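Troltura 双拼工作桌使用评测:接缝、颜色和几个没写在说明书上的地方

发布于2022年12月26日
作者:Mitsuko Nagano

这张桌子是八月买的,到现在用了一个夏末、一个秋天和半个冬天。之前有读者来信问,两块板拼起来的桌面能不能当正经工作桌用,中间那条缝会不会碍事,浅色桌面会不会很快就脏。下面按我自己的使用顺序写,先写购买和安装,再写接缝、表面、颜色、稳定性,最后写售后和价格。桌子是自己付钱买的,Troltura 没有提供样品,也没有看过这篇文章。

购买

我在 Daltel 的网店下的单,价格是1,000元,运费另算。页面上有三种颜色:浅米色、深灰和白。我选了浅米色。页面图片里的浅米色比实物黄一点,收到以后放在浅灰色的墙前面,看起来要淡得多,有的时候甚至接近奶油色。对颜色要求严格的人最好先去实体店看一眼,Daltel 的客服说他们可以寄色卡,但我问的时候色卡正好缺货,等了一个多星期也没有寄来,后来我就直接下单了。

同一家店里还有一张 Gimano 的整板桌,尺寸接近,贵一些。我犹豫过。最后选 Troltura 的原因很普通:我们的楼梯转角很窄,整块桌面抬不上来。之前那张旧桌子就是在转角处卡住,最后拆了扶手才搬进去的。双拼的桌面分成两块,每块都窄,一个人竖着就能抱上楼。

如果家里有电梯,门也够宽,这一条可以不考虑,那样的话整板桌的优点会更明显。

到货和开箱

送来的是两个纸箱,一箱是两块面板,另一箱是桌架和五金。面板箱的四角有泡沫护角,中间隔着一层厚纸。我那一箱外面有一处压痕,里面的板没有受损。桌架箱包得马虎一些,几根横梁之间只垫了薄泡沫纸,其中一根的端头蹭掉了一小块漆。位置在桌子底下,装好以后看不见,我就没有换。

螺丝按长度分装在小袋子里,袋子上印了字母,和说明书上的字母对得上。这一点做得好。我装过一些家具,所有螺丝混在一个大袋里,长短只差一点点,要一颗一颗比着挑。Troltura 的不用挑。

说明书是折页,只有图,没有文字。图画得清楚,唯一的问题在面板那一步:图上没有标明哪一面板的哪一边朝内。两块板的长边看上去一样,其实有一边是平直的,另一边略微倒了圆。平直的那边要对着中间。我第一次装反了一块,两块板之间出现一道浅沟,手指放上去很明显,只好把螺丝全部拧下来重新装。

安装

说明书写的是两个人安装,时间30分钟。我和 Silvan Mösli 一起装的,算上装反那一次,花的时间比这长得多。如果从一开始就没有装错,我觉得30分钟是做得到的。

顺序是先立桌架,再调脚,再放面板。请严格按照这个顺序。我见过有人先把面板扣在地上,再把桌架倒过来装上去,对整板桌来说这样省力,对双拼桌就不合适,翻过来的时候两块板会相对错动,螺丝孔容易被拉大。

工具自带一把内六角扳手,短,手柄硌手。我用的是自己的长柄扳手。所有螺丝先拧到一半,等两块面板对齐以后再逐个拧紧。拧紧的时候从中间往外走,不要从一端开始。

四个脚底都有调节螺母,可以抬高或者放低一点。我们的地面不平,靠墙的那一侧偏低,两个后脚都调高了不少才稳下来。没有水平仪也能调:拿一辆小玩具车放在桌面上,松手,看它往哪边溜。家里的一辆红色小跑车就是这么用的,横着放、竖着放各试几次,车不动了就算平。这辆车后来一直留在桌上。

中间那条缝

这是大家问得最多的地方,所以单独写一节。

缝是横着的,从左到右贯穿整个桌面,把桌面分成靠自己的一半和靠墙的一半。装好以后是一条很淡的线,坐着的时候不太看得见,站起来从上往下看能看到。我用指甲横着划过去,有轻微的一下,用指腹摸几乎没有感觉。 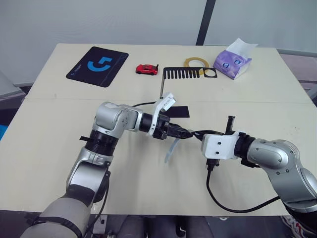

写字的时候,如果纸只有一张,又正好压在缝上,笔尖过缝会顿一下。垫两三张纸就没有了。我习惯坐得近,本子放在靠自己的那一半,写字时很少碰到缝。Silvan 个子高,手臂长,他喜欢把东西往前推,碰到缝的次数就比我多。他现在写字的时候会垫一块硬纸板。

裁纸的时候这条缝倒有点用处。把纸边对着缝放,就有一条现成的直线可以参照。不过不要把刀沿着缝划,会伤到两块板的边。我试过一次,刀尖卡进去了一点,留下一个小缺口,位置在右侧,不大,但是每次擦桌子的时候抹布都会在那里挂一下。

缝里会不会积灰?会。主要是橡皮屑和纸屑。平时用抹布擦是擦不出来的,要用软毛刷顺着缝刷。我一个月刷一次。有一回翻了半杯茶,茶水沿着缝往两边走,也有一些从下面滴出来,滴在横梁上。擦干以后面板没有鼓起来,缝的宽窄也没有变化。茶只是普通的绿茶,颜色深的饮料我没有试过,也不打算试。

用了几个月以后,我又检查了一遍缝的高低差。靠右的一端比刚装好的时候略微明显,原因是底下有一颗螺丝松了。拧紧以后恢复原样。说明书上没有提复拧螺丝的事,我建议装好以后过一个月从底下全部拧一遍。躺在地上拧,用长柄扳手,很快。

表面

表面是哑光的,没有明显的纹理。灯光打下来没有刺眼的反光点,这对我来说很重要,我的旧桌子是亮面的,晚上开台灯,总有一团白光在眼睛前面。

摩擦力中等。纸放上去不会自己滑,陶瓷杯推起来有一点涩,声音不大。扁而轻的小东西不好捡,比如一片薄的梳形黑色卡片,平贴在桌面上,指甲短的人要把它推到桌边才能拿起来。这不能算桌子的缺点,任何平整的桌面都是这样,只是我以前的桌面坑坑洼洼,反而好捡,刚换过来的时候不太习惯。

耐划程度,我的评价是一般。陶瓷杯底没有上釉的那一圈,拖着走会留下浅痕,用湿布擦能擦掉大部分。钥匙留下的痕迹擦不掉。裁纸请务必用垫板。我有一次偷懒,在纸下面只垫了一本旧杂志,刀透过去了,桌面上多了一条细线,因为颜色浅,斜着看才看得出来。

胶带残留,这一项测得比较多。平时我们会把图纸用胶带固定在桌上,用的是黄色的那种,粘性不算强。贴一个下午再揭掉,桌面上没有残胶。贴一个星期再揭,边缘会留下一条发黏的线,用橡皮可以搓掉。Silvan 有一次用了透明的强力胶带,揭的时候很费劲,桌面没有被撕坏,残胶用了酒精棉片才去掉。酒精擦过的地方颜色没有变,不过我只擦了一小块,不敢说大面积使用也没问题。

热的东西我没有直接放过。有杯垫就用杯垫,锅和水壶一律不上这张桌子。Daltel 的页面上写着“可耐受日常热饮”,没有给出温度,我也不打算替他们测。

颜色和清洁

浅米色的好处是屋子显得亮。我们这间房的墙是浅灰的,窗户又小,以前那张深色桌子放在里面,一到下午就觉得闷。换了以后确实亮了一些,找小零件也容易了,黑色的螺丝、黑色的垫圈掉在上面一眼就能看到。反过来,白色的小零件就不太好找。

坏处也清楚。铅笔灰很明显,尤其是手腕经常蹭的那一片。钢笔墨水马上擦可以擦掉,干了以后会留下很淡的影子。圆珠笔我试过,用湿布加一点洗洁精,来回擦几遍,能去掉。油性记号笔去不掉,至少我没有找到去掉的办法。

擦桌子用拧干的湿布就行。不要用百洁布的粗面,会把哑光的表面磨亮,亮的一块在浅色上很显眼。我在靠边的地方试过一小块,现在还看得出来。

有人问时间长了会不会发黄。几个月还看不出来。我在桌面上放了一块黑色鼠标垫,一直压在左后方,十一月底的时候挪开来看,下面和旁边的颜色没有差别。窗户不朝南,直射的阳光少,阳光强的房间可能是另一种结果。

鼠标垫底下是橡胶的,有读者担心橡胶会和桌面粘在一起。目前没有粘,也没有留下印子。

稳定性

桌架是两边各一副,中间靠横梁连接。我用手推桌子的侧面,会有轻微的晃动,推正面几乎不晃。在上面写字、敲键盘、打包纸箱,都没有觉得不稳。用力擦橡皮的时候,桌上水杯里的水面会动,但是人感觉不到桌子在动。
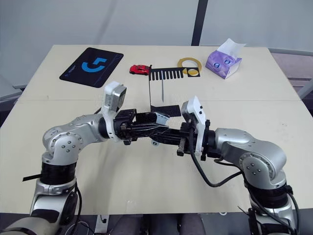
靠墙放的时候,我在桌子后沿和墙之间留了一条空隙。完全贴紧的话,侧面受力时桌沿会碰墙,时间久了墙上会蹭出一道印子。留空隙的缺点是东西会掉下去,特别是笔。我的做法是在靠墙的那一半只放不会滚的东西,会滚的都放进笔筒。玩具车例外,它也确实掉下去过一次。

承重方面,商品页面给了一个很大的数字,我没有条件验证。我这里放过最重的东西是两箱打印纸,叠在一起,放在桌子正中,压在缝上。放了一夜,第二天搬开,从侧面看桌面没有下弯,缝的两边也没有出现高低差。打印纸再往上加,我就不想拿自己的桌子试了。

如果要在桌上长期放重物,建议放在左右两边,靠近桌架的位置,中间留给手上的活。坐在桌上肯定不行,Silvan 换灯泡的时候坐过一次,桌子发出很大的一声响,之后检查了螺丝,没有松,但我还是请他以后用梯子。

夹具可以夹,前提是夹在外沿。外沿的厚度均匀,普通的台灯夹能夹住。底下有一圈横梁离边很近,夹口太深的夹具会顶到横梁,买之前请量一下。我的旧台灯夹得住,新买的那盏夹不住,最后换了底座。

桌面布局

因为问的人多,顺便写一下我怎么摆。

靠墙的一半放不常动的东西:左边是鼠标垫,往右是小车,再往右是胶带,最右边是纸巾盒。纸巾盒是紫色的,侧面有一张卡通脸,蓝眼睛,是 Viorica Sandu 送的。我本来觉得和桌子的颜色不搭,放了一阵子就看惯了,而且它确实好找,别人来借纸巾从来不用问在哪里。

靠自己的一半尽量留出来干活。做完一件事,就把手上的东西推过缝,放到后面去。这条缝在这里变成一条界线,过了线的是存放区,没过线的是工作区。以前用整块桌面的时候,我也想过分区,贴过胶带做标记,后来胶带脏了就撕了。现在不用贴。

这样摆也有不方便的地方。桌面比较深,坐着去拿最后面的纸巾,要欠一下身。如果手臂不长,可以把纸巾盒往前挪一点,或者干脆放到侧面的窄台上。我试过放侧面,拿起来顺手,但那边容易落灰,又挪了回来。

鼠标垫放得有点歪是故意的。我的右手从侧面过去,正着放反而别扭,斜一点正好顺着手臂的方向。每次别人来收拾桌子都会把它摆正,我再把它转回去。

声音和气味

刚拆箱的时候有一股味道,和新纸箱差不多,开窗两天以后淡了。八月天气热,窗户一直开着,冬天买的话可能散得慢一些。对气味敏感的人,面板拆出来先靠墙立几天再装。

敲击声比较闷。放杯子、放剪刀,声音都不尖。我在晚上用桌子的时候多,隔壁房间有人睡觉,这一点很实用。桌架偶尔会响,一般是在天气突然变冷的晚上,响一下就没有了,拧过螺丝以后响得少了。

和 Gimano 整板桌的比较

Viorica 家里用的就是那张 Gimano,我去用过两次,每次一个下午,不算长期使用,只能说个大概印象。

Gimano 的桌面没有缝,这是最大的差别。铺大张的纸,整张都平,用滚轮压的时候手感一致。Troltura 在滚轮过缝时会有一声轻响,压薄纸的话,纸上可能会留下一条很浅的印。做拼贴、做书籍装帧的人,我会建议买整板。

Gimano 的表面更滑,光泽也更强,灯光下有反光。它的边是直角,手腕搁久了不舒服。Troltura 的外沿倒了圆,搁手腕舒服得多。

桌架方面,Gimano 的侧向晃动小一些。但它的脚不能调高低,Viorica 家的地面很平,没有问题,放到我们这里就得在脚下垫东西。

搬运方面前面已经说过了,不重复。

另外还看过 Gallardo 的一款折叠桌,在店里摸过,没有买。折叠机构靠中间,接缝比 Troltura 的宽,手指能感觉到明显的高低。如果需要经常收起来,可以考虑,固定使用的话没有必要。

售后

我联系过一次售后,是为了那颗总是松的螺丝。写邮件给 Troltura,隔了三天收到回信,问了订单号和螺丝的字母编号,然后免费寄来一小包新的,里面还有弹簧垫圈,原装的包里是没有垫圈的。换上以后再没有松过。

既然他们手里有垫圈,我认为应该一开始就放进包装里。我在回信里提了这个建议,对方说会转给相关部门。

面板可以单独购买。页面上没有写,是客服告诉我的。前面那半块和后面那半块通用,坏了一块换一块,不用整张桌子都换。我问了价格,大致是桌子的三分之一多一点,不含运费。还有一个省钱的办法:桌面前半块用旧了,可以把前后两块对调,让磨损少的那块到前面来。对调的时候注意平直的那一边仍然要朝中间。

优缺点

满意的地方:
分成两块,窄楼梯也能搬
表面哑光,晚上开灯不反光
螺丝分装清楚
脚可以调高低
外沿倒圆,手腕舒服
面板可以单独更换

不满意的地方:
缝里积纸屑,要用刷子清
装面板那一步图示不清楚,容易装反
耐划一般,裁纸必须用垫板
自带的扳手不好用
弹簧垫圈要找售后才有
横梁离边太近,有些夹具夹不上

适合谁

在家里或者小工作间里做一般的手工、整理、打包、写字、用电脑,这张桌子够用。1,000元的价格,我觉得合理,谈不上便宜。如果搬运没有困难,预算也能再加一些,又经常要铺大张的纸,那就买整板的。

深灰色我只在店里见过,铅笔灰不明显,但是白色的纸屑和灰尘很明显,浅米色正好相反。白色的那款据说最容易看出划痕,我没有用过,不评价。

给它打分的话,满分五分,我给四分。扣的一分里有一半是因为说明书。

后面有新的情况我会继续补充,主要想看颜色过了夏天有没有变化,还有那个被刀尖碰出来的小缺口会不会变大。 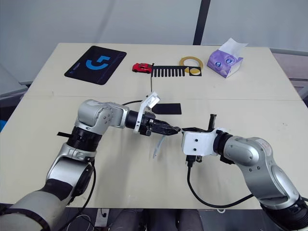

Arsalan Lodhi 留言说,他也在用同一款,买的是深灰色,缝的情况和文章里写的差不多,但他是一次就装对的,因为他那份说明书上面板那一步多了一个箭头,指向中间。他猜是后来改版了。他还提到自己的桌子右后脚的调节螺母比较紧,第一次拧的时候要把桌子那一角抬起来,不然拧不动,而且会刮地板。

谢谢,我去翻了自己的那份,确实没有箭头。调脚的时候抬起来再拧,这一点应该写进正文,我漏掉了。我们是两个人装的,一个抬一个拧,所以没有注意到会费劲。

Brigitta Riedl 问,缝能不能用东西填上,比如软蜡或者家具修补膏,她要在上面铺布裁剪,针有时会掉进缝里。

我没有填过。我的顾虑是填了以后面板就不好拆,要对调或者更换的时候麻烦。针掉进去的问题我也没有遇到过,我这条缝很窄,针应该进不去,可能您那张两块板之间没有靠紧,可以先把底下的螺丝松开,从前后两个方向往中间推紧,再重新拧。推的时候最好有人帮忙。如果还是有空隙,写信问一下售后,附上螺丝编号,他们回信不算慢。

Brigitta Riedl 后来又写了一条,说松开以后发现前面那块装反了,圆边朝着中间,换过来以后针就掉不进去了。

Viorica Sandu 说,Gimano 的直角边可以贴一条软边条,她上个月贴了,手腕舒服多了,边条是浅色的,不太好看,用久了两端会翘。她还说纸巾盒用空了可以从底下换纸,不用把上面的口撕大。

Silvan Mösli 补充,打印纸那次是他搬的,搬的时候先放在前沿,停了一会儿才推到中间,前沿也没有压坏。强力胶带的残胶,他后来在另一处试过先用吹风机吹热再揭,比直接揭干净,剩下的用橡皮就够了,不必用酒精。吹的时候离桌面远一点,来回移动,不要对着一个地方吹。

吹风机这个办法我会再试一次,试完写在下一次的补充里。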